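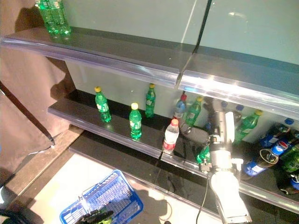
机械臂在下层货架前沿夹住一瓶绿色饮料，右侧有几瓶饮料倒在架上。

Gorkport讯　连锁超市Watmont在Abu Hammour门店进行的机器人理货测试结束了第一阶段。测试方公布的记录显示，机器人共执行取放任务597次，其中134次中途需要人工介入。Watmont表示，机器人目前还不能在营业时间独立看管一组饮料货架，第二阶段测试定于11月开始。

测试用的机器人由Rorker公司提供，有两条手臂，末端装有黑色的机械手。Rorker在Gorkport设有研发点，过去几年的主要客户是仓库，做的是整箱搬运和托盘拆垛。超市零散商品的上架和归位，是该公司今年才开始投入的方向。

第一阶段的工作内容只有一项：瓶装饮料。机器人要把购物篮里的瓶子放上货架，把货架上指定的瓶子拿进篮子，以及把倒下的瓶子扶起来。货架是门店常用的双层展示架，黑色层板，前沿有一条透明挡板。瓶子有绿色汽水、可乐和瓶装水，都是店里在售的货品。

Watmont门店运营主管里玛·卡萨布（Rima Kassab）说，选饮料是因为这类商品翻动最多，顾客拿起来看一眼又随手放在别处的情况每天都有，店员花在归位上的时间比上新货还多。

“整箱上货对我们来说不算麻烦，推一车过来，拆箱，摆满，很快。”她说，“麻烦的是晚上关门以后，一排架子上有的瓶子转了向，有的躺着，有的是别的牌子混进来的。这种活没有什么技术，可是要人弯腰、伸手，一瓶一瓶弄。”

她提供了一个内部参照：在饮料区做归位和拉排面，一名熟练店员一小时可以处理400瓶。机器人在第一阶段后期的速度是一小时40瓶，这还没有扣除等待人工处理的时间。

Rorker测试负责人沙迪·萨巴格（Shadi Sabbagh）对这一差距没有回避。他说，公司在签约前就告诉Watmont，第一阶段不看速度，只看能做成哪些动作、在哪里出错。

“仓库里的箱子是方的，放在哪里基本就在哪里。”萨巴格说，“瓶子会滚，会滑，会把旁边的瓶子碰倒。手指碰到它的时候，它的位置就已经变了。”

按照公布的记录，134次人工介入可以归为几类。数量最多的一类发生在倒下的瓶子上。瓶子横躺时，机械手要从侧面插到瓶身和层板之间，或者从上方夹住瓶身，再转动手腕把它立起来。层板表面光滑，手指稍微推一下，瓶子就滚开了；几个瓶子倒在一起时，夹起一个常常会带动另一个。

第二类与前沿的透明挡板有关。挡板高度不大，人伸手时几乎不会注意，机械手的腕部却比人的手腕粗，从下方抬上来时要先让过挡板，再往里伸。记录里有多次任务停在这一步，原因写的是“腕部接近挡板，保护性停止”。

第三类是看错。透明的挡板、透明的水瓶和反光的黑色层板放在一起，机器人有时把层板上的倒影算成另一个瓶子的一部分，有时判断不出透明瓶的边缘在哪里。萨巴格说，绿色汽水瓶的识别情况比透明水瓶好，深色的可乐瓶居中。

剩下的介入原因比较零散，包括线缆需要整理、购物篮放偏、机器人重新启动后位置没有校准等。
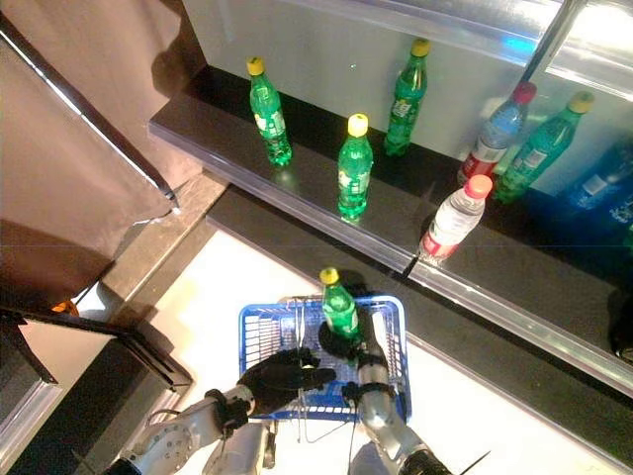 机器人一手扣住蓝色购物篮的边沿，另一手握着篮内一瓶绿色汽水的底部。

与货架相比，购物篮这一环节的结果要好一些。机器人用一只手拿住篮子，另一只手在篮里取放瓶子。Rorker原先的方案是把篮子放在固定支架上，机器人只用一只手工作，后来在测试中改成双手配合。

萨巴格解释说，固定支架在实验室里很好用，到了店里就占通道。饮料区通道不宽，两边都有顾客经过，多一个架子就要多一道审批。改用手持以后，机器人可以把篮子靠近货架，也可以按需要倾斜，让瓶口或瓶身朝向方便抓取的一边。

代价是两只手要互相迁就。篮子是塑料的，篮壁是网格，受力会变形，手指抓得紧，篮口就往里收；抓得松，瓶子放进去时篮子会下沉。测试团队调整了抓握力度之后，篮内取放的介入次数有所下降，但公布的材料没有给出这一项的单独数字。

卡萨布说，她对双手配合的部分印象较好。“店员也是这么干的，一手拎篮子，一手拿东西。如果每个地方都要先装支架，那对门店没有意义。”

不过她也指出，店员拎着篮子可以一边走一边收，看到两步外有一瓶放错了，顺手就拿了。机器人在第一阶段里没有移动，每次换到下一段货架都由测试人员重新安置，这部分时间没有算进速度。

在场的门店员工对机器人的看法不一。有人觉得它动作太慢，看着着急；也有人说，如果它能在夜里慢慢做，早上来的时候排面是齐的，那慢一点没有关系。Watmont没有就此做正式的员工调查，卡萨布说第二阶段会补上。

夜间作业正是双方在讨论的用法。按一小时40瓶计算，机器人要达到一名熟练店员一小时的工作量，需要连续运转10个小时，差不多是门店从关门到开门的全部时间。萨巴格认为这个算法对机器人并不苛刻，因为它不用休息；卡萨布则提醒，这个算法的前提是夜里没有人工介入。

“597次里有134次要人帮忙，夜里谁来帮？”她说，“如果为了它要留一个人值班，那这个人自己就把活干完了。”

双方因此把介入次数列为第二阶段的首要指标，速度排在后面。Rorker提出的办法之一是允许机器人跳过：遇到连续失败的瓶子，记下位置，继续做别的，早上由店员集中处理。第一阶段的规则不允许跳过，每次停下都必须由测试人员处理后再继续，这在一定程度上抬高了介入次数。

Watmont对“跳过”有条件地同意。该公司要求，被跳过的瓶子不能处在会掉落的位置，也就是说，机器人至少要能判断一个瓶子是否已经探出层板边缘，并且把它推回去或拿下来。

这项要求并不容易满足。测试记录显示，靠近前沿的瓶子恰好是介入较多的位置，一方面离挡板近，另一方面机械手从下方靠近时，视线容易被自己的手臂挡住。 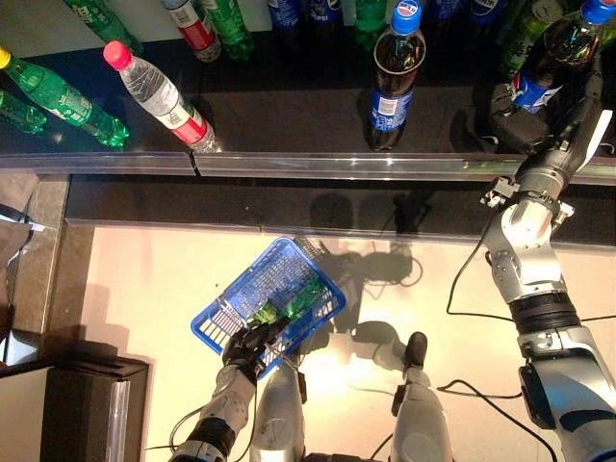

机器人左手拿着倾斜的蓝色篮子，右侧机械手位于一瓶倾斜的百事可乐下方，货架上另有几瓶饮料横放。

萨巴格说，遮挡是这类工作里最常被外界低估的问题。人伸手去拿架子上的东西，看不见也能摸到，手指碰到瓶身就知道是不是拿稳了。第一阶段所用的机械手只能提供有限的受力信息，机器人主要还是靠看。手臂伸到货架前，身后的瓶子就被遮住一部分，它只能依靠伸手之前记下的位置，而这些瓶子可能已经在刚才的动作里挪动过。

Rorker准备在第二阶段增加一个步骤：每完成一次取放，手臂先退开，重新看一遍货架，再决定下一个动作。这样做会更慢。萨巴格没有给出预计速度，只说“先让它少犯错”。

除软件外，硬件也会有改动。手臂外侧的线缆将重新布置，减少垂在货架前的长度。测试中有几次任务因为线缆搭到层板上而暂停，虽然没有造成商品损坏，门店方面仍把它列为必须解决的事项。机械手的指面会换用摩擦更大的材料，用来对付表面光滑的瓶身。

至于损耗，Watmont称第一阶段没有瓶子破裂，有少量瓶子出现凹痕，已经下架，由Rorker承担费用。测试区域与顾客通道隔开，没有发生人员受伤。

关于费用，双方都没有公布合同金额。卡萨布表示，目前谈成本还早，现阶段的机器人需要工程师在场，单看人工一项就比店员贵。她说，Watmont参与测试是想弄清楚这类设备离能用还有多远，门店现有的排班不会因此调整，第二阶段也不会减少岗位。

过去几年，零售业已经在使用另外一些机器，例如地面清洗机和沿货架巡视、拍摄缺货情况的设备。这些机器大多不需要碰商品。卡萨布说，巡视设备能告诉店员哪里缺货、哪里放错，但把东西放回去仍然要靠人，门店最想要的恰好是后一半。

萨巴格认为，瓶装饮料在超市商品里已经属于比较容易的一类。瓶身硬度尚可，形状规则，大小相差不多。袋装零食、散装蔬果和挂钩上的小件商品都没有列入测试计划。对于外界常问的家务机器人，他的看法更保守：“超市的货架至少每天是同一个货架。家里的厨房台面，早上和晚上是两个样子。瓶子能收拾好了，再谈碗。”

他说，公司收到过一些家庭用户的询问，问什么时候可以买一台回去收拾冰箱，公司的答复是暂时没有这方面的产品计划。冰箱门内侧的格子比超市货架更窄，瓶罐种类也更杂，以现在机械手的尺寸，有些位置伸不进去。

第二阶段测试仍在Abu Hammour门店进行，货品范围维持瓶装饮料不变，计划增加更小规格的瓶子。货架摆放会比第一阶段更乱，由门店员工按平时关门后的样子布置，测试人员事先不参与。卡萨布说，第一阶段有一部分任务的起始摆放过于整齐，与实际情况有差别，她希望下一次看到机器人面对一组真正被顾客翻过的架子。

机器人也将首次在货架之间自行移动。移动距离限定在饮料区内，转弯处设地面标记。如果测试期间介入比例没有下降，双方约定不再安排第三阶段，设备撤回Rorker在Gorkport的研发点。

Watmont没有透露其他门店是否会加入。该公司说，目前只收到Abu Hammour一家门店的申请，其他门店的经理可以在第二阶段期间到现场观看。

第一阶段的任务记录摘要由双方于2021年8月25日共同发布，内容包括各类任务的次数、介入原因分类和货架尺寸说明，未附视频。Rorker表示，完整记录将在内部复核后提供给Watmont，暂不对外公开。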